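Filed under: Workshop builds / Robot arms / Wrist camera

Fitting and setting up a wrist camera on a two-finger gripper

This page covers mounting a small camera beside the gripper on the Funton arm, running the cable back to the base, and getting a picture you can use for picking things up. It follows on from the July page on bolting the arm to the bench. You need the arm working and homing properly before you start.

Parts

Small USB camera board with a fixed lens
Printed bracket (the Costello pattern fits most round wrists)
2 machine screws and lock nuts for the bracket
USB cable, 1000 mm, as thin and flexible as you can find
Hook and loop ties
Voltent power supply, or whatever you already run the arm from

Fitting the bracket

Switch the arm off at the wall. Turn the wrist by hand until the flat side faces up, then slide the bracket on from the gripper end. It should sit behind the finger pivots. Open and close the fingers by hand through their full travel and check that nothing touches the bracket.

Tighten the screws evenly. The printed part will crack if you pull one side down hard first. Mine did, and the second one was printed with thicker walls.

Point the lens so that the tip of one finger shows at the bottom of the picture. You want that tip in view all the time, as it is the only fixed thing you can measure against. If you can see both fingers as far as the pivots, the camera is too far back.

Running the cable

Leave a loop at the wrist big enough for a full turn in both directions. Tie the cable to the arm just behind each joint, never across it. Then move each joint slowly to its limits by hand and watch for places where the cable goes tight or drops on to the bench.

I first tried a 600 mm cable and it pulled out of the board as soon as the shoulder went back. The longer one has been fine. Keep it away from the motor leads if you can. On our bench at Brurnton they run side by side for a short way and I get the odd dropped frame.

Setting the picture

Plug in, open the camera viewer and turn off automatic exposure. Set it by hand with the gripper low over the bench, then raise the arm and look again. A window will burn out to white and that does not matter much, so long as the things on the bench are clear.

Set the frame rate next. I use 10 frames a second for slow picks. Going higher gave me a darker picture and no better results.

Focus is a compromise. With a fixed lens you have to pick one distance and accept blur on either side of it. I set mine with a printed page on the bench and the open fingers a hand's width above it, then locked the lens with a dab of nail varnish.

Testing with soft and bright objects

Use things with strong colours and different surfaces. Put a few close together, drive the gripper in among them slowly and save a frame at each stop - you will want to go back through them later.

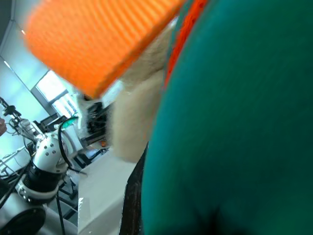
Wrist camera view with the gripper tip against the green object. The ribbed orange piece is clearest towards the upper right.

Look at the saved frames for two things. First, can you still make out the finger tip? If it gets lost against a dark object, put a strip of pale tape near the end. Second, how much of the view does the nearest object take up? Once it covers half the picture the software has little left to work with, so the last part of the move should be planned from an earlier frame.

If the picture shakes when the arm stops, check the bracket screws before you change anything in the software. Check the ties again after the first long run as well - they work loose.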